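The Bracelet Pile, Taken Apart

Storage advice for jewelry tends to cover rings and fine chains. Beaded bracelets get a bowl on the dresser, and the bowl is where most of the damage occurs. Elastic cord fails through abrasion at the bead holes, and every bracelet dragged out from under 6 others adds a little more wear.

The repair bench at Bimier, a small shop in Prallitthorpe, took in 126 broken bracelets between spring and October. Most had snapped within an inch of the knot.

Sorting starts on cloth. A bare tabletop lets round beads roll and gives metal parts a hard surface to strike. Woven fabric holds a piece where it is set down, as the blue-gray tablecloth does here. 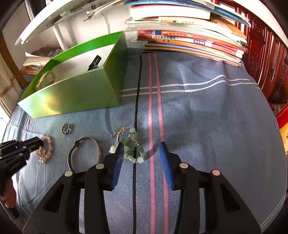
Mixed-material pieces need the most room. Metal rubs against stone or glass each time the strand moves, and loose parts catch on neighboring cords. The pale jade-green bracelet is typical: elongated and rounded beads, small silver-colored spacers, and dangling metallic pieces that will hook any thin strand within reach. The slim brown and tan one beside it has several thin strands along one side and should be stored apart, laid open in its natural loop.

Ludau makes a flat tray with felt channels for this purpose. Shokri sells a roll with snap bars, which travels better but puts a bend in wire ornaments. Either will hold up to 2,000 small beads' worth of finished strands — more than most households own.

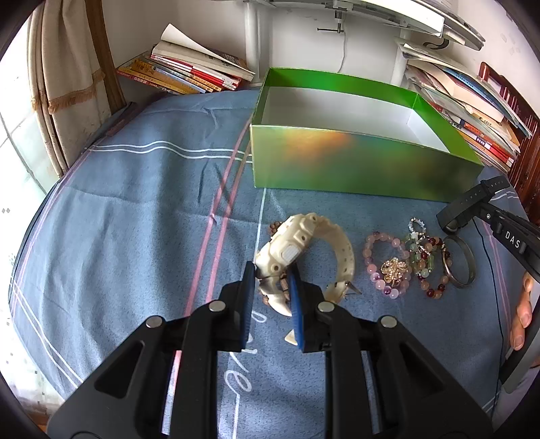
Watches belong in a separate compartment. A case has buttons and raised blocks that press into whatever lies under it, and a buckle prong can work its way into a knot. The cream watch, lying on brown beads with its metal prongs sticking out, shows both points of contact. The gold-colored flower ornament on the pink bracelet is the other hazard, being beads and wire; it goes in last, face up, with nothing on top.

Restring elastic pieces when the cord shows white at the holes. Wipe the beads with a dry cloth before they go back in the tray.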